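Chapter 7
Session Tokens and Their Misuse

7.1 Why tokens exist

HTTP keeps no memory of earlier requests. A server that has checked a password must give the browser something to present on the next request, and that something is the session token. Whoever holds the token is treated as the user until it expires or is withdrawn. The password is not consulted again.

Early systems used short numeric tokens issued in sequence. The first release of the Clamar mail gateway assigned each login the next integer. A user who received 1,891 could replace it with 1,890 and, if that session was still open, read another person's mail. The flaw required no special tools.
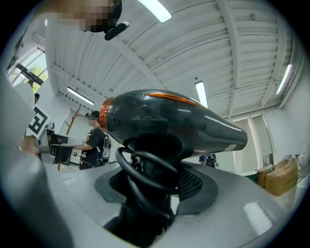
Photo: Jacobus Modise

Random tokens remove the sequence but leave the question of length. Suppose an attacker can submit 1,000 guesses per second and the server has 2,000 sessions open. With a 20-bit token there are 1,048,576 possible values, and on average one guess in 524 will match a live session. The attacker succeeds within the first second or two. A 128-bit token from a sound random source makes the same attack impractical.

Length does not protect a token that leaks. The common routes are server logs, referrer headers, and scripts injected into a page. Section 7.3 treats each in turn, using the Sudutura shopping cart as a running case. Section 7.4 covers token binding, in which the server ties a token to a key held by the client.

Terms introduced in this chapter: session fixation, idle timeout, absolute timeout, revocation list, secure cookie.

Before continuing, readers should be familiar with cookie attributes (Section 4.2) and with the Drummond notation for message exchanges (Appendix B).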